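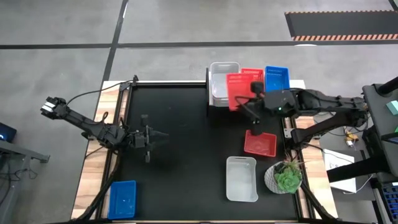
Zyanya Becerra objected that a bin-sorting benchmark tells you very little if the containers are always set out in the same pose, and asked whether the Nuven two-arm cell had been scored any other way. It has. Start poses for the Nuven container set are drawn from a list before each trial, and a basket may begin upright, on its side, or touching its neighbor. Fixed-pose scores are not published on this page.

Nuven is a tabletop cell for research on two-arm handling of thin-walled plastic containers. It is sold as a working setup: table, two arms with two-fingered grippers, wrist cameras, a head camera, and the policy code used in the results below. The work surface is black. Baskets and bins come in red, white and blue.

Method

The policy takes the head view and both wrist views and outputs joint targets for the two arms together. Training data is teleoperated. Each demonstration covers one container, from approach to release, and demonstrations are not joined into longer sequences. The order of containers is chosen at run time by a separate scoring step that reads only the head view.

The main change from the earlier release is in the grasp. The old version closed on the outside of a container with a wide opening, which failed on large baskets and on anything standing close to another object. The current version puts one finger on each side of a single wall and clamps it. Slots, ribs and rolled rims are left in the training set as they are. Grip force is held constant through the lift.
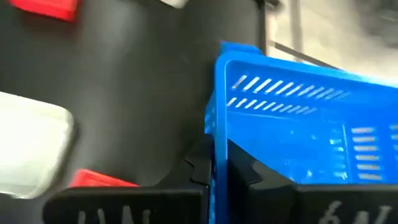
Lozano, February 2022

Results for the wall grasp were collected at the Lozano lab by Leobardo Rosales. The test used 12 start layouts that were not in the training data. The wall grasp completed 11 of them without a reset. The outside grasp, run on the same layouts with the same arms, completed five. A layout counts as complete when every container has been lifted and released in its target area. Dropped containers may be picked up again by the policy but not by the operator.

The remaining failure was a basket on its side with its slotted bottom toward the arm. The policy tried to close on the bottom panel. Adding 17 demonstrations from that pose is planned for the October update, and no result is claimed for it yet.

Limits

Wall grasps have been tested on empty containers only. Soft bags and lidded boxes are outside the method. Changing the finger tips requires a new wrist camera calibration.

Related items
Nuven wrist camera bracket
Nuven container set, mixed colors
Proluvix two-finger gripper, spare tips
Feltex cable sleeve, black
Head camera calibration card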